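Section 4. Using the Countertop Basket

Applies to the Sedell wire basket, small and large, and to the Flurkden rim hooks sold with it. If you bought the basket as part of the Ultitz bath set, skip step 1, as the basket in that set comes without the paper sleeve.

Before first use

1. Pull off the paper sleeve and cut the tie on the rim. Keep scissors away from the black coating.

2. Wash the basket in warm water with a little dish soap. Rinse and dry it with a soft cloth, including the corners where the mesh bends up into the walls.

3. Run a finger along the rim and the feet. If you feel a sharp end or a bare spot in the coating, do not use the basket. See Section 7, Returns.

4. Set the basket on a flat surface and press lightly on each corner. It should not rock. If it does, turn it over and bend the raised foot outward by hand, a little at a time. Do not use pliers.

Caution: The feet can mark soft wood if the basket is dragged. Lift it when you move it, or fit the felt pads from the small bag (see step 5).

5. To fit the felt pads, wipe the underside of each foot, peel the backing and hold the pad in place for 40 seconds. Leave the basket standing overnight before loading it. Pads are for dry rooms only. They come off in a bathroom.

Choosing a place

6. Leave open space on at least two sides so air can reach the mesh. A hand's width is enough. Do not push the basket into a corner between a wall and a cabinet.

7. On a wooden table or shelf, put items in only after they have stopped dripping. The mesh lets water straight through and the wood under it will stain. On stone or tile this does not matter much, but wipe up standing water anyway.

8. Keep the basket at least 9 inches from a stove, heater or hair dryer stand. The coating softens with heat.

Storing loofahs and sponges

9. Rinse the loofah until no soap comes out, then squeeze it along its length. Do not wring it. Wringing tears the fibers and the loofah will lose its shape.

10. Hang it or stand it on a draining rack first. A loofah that goes into the basket soaked will drip for hours.

11. Stand a cylindrical loofah on its cut end inside the basket, or lay it down if the basket is to be carried. Do not pack other items tightly against it.
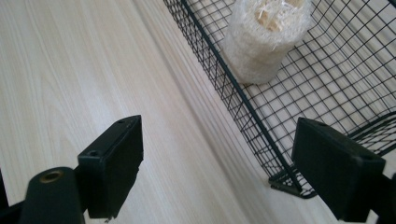
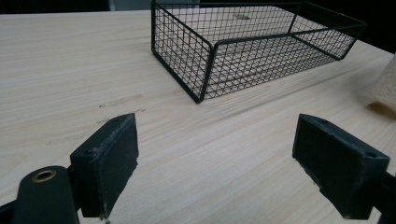

A black mesh basket on a light wooden tabletop.

Can I keep the loofah in the basket with the soap?
It is better to keep them apart. Soap left against a natural loofah softens, sticks in the fibers and is hard to rinse out. If you have only one basket, put the soap in a dish at the other end.

12. Turn the loofah end for end every few days so both ends dry.

13. Replace a natural loofah when it smells sour after rinsing, or when dark spots appear. For daily use this is usually after a month or so. The Jaidee loofah has its own leaflet, and the dates in that leaflet take priority over this one.

Note: New natural loofahs are stiff and may shed short fibers for the first few washes. Shake the basket out over a sink. The fibers are too fine to pick out of the mesh by hand.

Load and lifting

14. Do not load the small basket with more than 2 pounds. The large one takes more, but the rim hooks do not, so the same limit applies to either size when it is hung.

15. Lift with both hands under the long sides. The rim is not a handle – it will bow if a full basket is picked up by one edge.

Cleaning

16. Once a week, empty the basket and brush the mesh with an old toothbrush and soapy water. Start at the floor and work up the walls.

17. For hard water marks, mix 200 ml of white vinegar with the same amount of water. Wipe it on, wait a few minutes, rinse and dry. Do not leave the basket to soak.

18. Do not use steel wool, scouring powder or bleach. Do not put the basket in the dishwasher.

Caution: If the coating chips, the wire below will rust, first at the corners and feet. A rusty basket will stain both the table and the loofah. Stop using it for wet items.

Replacement felt pads and rim hooks can be ordered with the card in the back pocket of this guide. Write the basket size on the card.

Text: Sanne Brouwer. Revised by Orathai Khamphan, December.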